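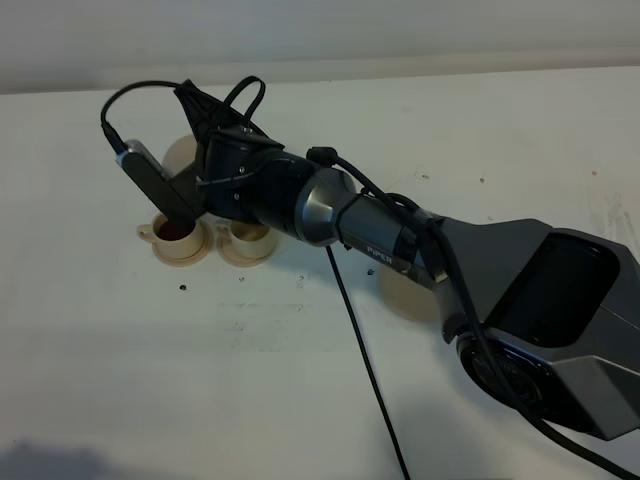 Joanne Tunstall wrote in to ask if a robot arm ever needs a checkup, the way a kid goes to the dentist, or if you can just switch it on and leave it alone for years.

Oh, it needs checkups! I give our arm one every week, and I like doing it so much that I'd be a bit sad if somebody took the job away from me. The white letters on its forearm say PIPER, but at the Stosov workshop we call it Birkett. So let me take you through a Birkett checkup, from the start.

First, I switch it off

I never put my fingers near a robot arm that's switched on. Motors are strong and they don't know what a finger is. Before I press the button, though, I move Birkett down into its resting pose, and I keep one hand under the arm when the power goes. Lots of arms go floppy without electricity! Try holding your own arm straight out and then letting all the muscles go. Thump. Same thing.

Next, the parts that bend

Hold up your arm and wiggle it. You've got a shoulder, an elbow and a wrist, and Birkett has places like that too. The elbow is the big boxy lump, and the wrist is the round black piece near the jaws. Inside a joint there's a motor (that's the muscle) and usually some gears, which are wheels with teeth that push each other around. They let a small, fast motor do slow, strong work.

I can't see the gears without taking things apart, so I use my ears and hands. With the power off I turn each joint very slowly. Smooth is good. Gritty, like sand in a bike chain, is bad, and then I write it in the notebook and we don't run the arm until someone has looked inside.

Then screws. There are little ones along the wrist. A robot shakes a tiny bit every time it stops, and if it does 1,000 moves, that's 1,000 tiny shakes, and a screw can creep loose. I check them with a small screwdriver, and I stop as soon as they feel snug. When I was new I kept on twisting and snapped the head off one. It took me a whole lunch break to get the rest of it out.

Now my favorite bit: cables

See the black cable that loops up over the jaws in a big curve? People visiting the workshop always want to tidy it. Please don't! That extra cable is there so the wrist has room to turn. Pull your sleeve tight around your hand and then try to bend your wrist. Feels awful, doesn't it? A tight cable gets tugged like that on every single move, and in the end the thin wires inside can break.

But a loop that's too big is trouble as well, as it can catch on something. So the cable gets clips along the forearm to hold it down, and some slack near the wrist where the bending happens. I slide my fingers along the whole thing, feeling for flat spots, cuts and sharp kinks. If I find one, the cable gets swapped for a new one.

I look at the table too. Drinks and electricity are a terrible mix, so a cup filled nearly to the brim makes me extra careful about where the wires are. If anything spills, the power goes off first and the wiping comes second. Remember that one.

Last, I wake it up

Power on, hands back. Birkett has to know where its own joints are, and there are little sensors inside for that. You have something similar: shut your eyes and touch your nose. You knew where your finger was without looking! To check the arm's sense of itself, I send it to a pencil dot on a practice sheet, very slowly, 8 times. If it keeps landing on the dot, great. If it lands beside it, I do a calibration, which means teaching the arm where its starting place is all over again. In March 2024 it missed 7 tries out of 8, and I blamed the motors, the sensors and the computer before I found out that the clamp under the base was loose. The whole robot had been scooting sideways.

After that I write everything down. My notebook has about 100 pages and I'm nearly at the back cover, so Joanne, if you'd like to choose the color of the next one, write and tell me. I'm leaning toward orange.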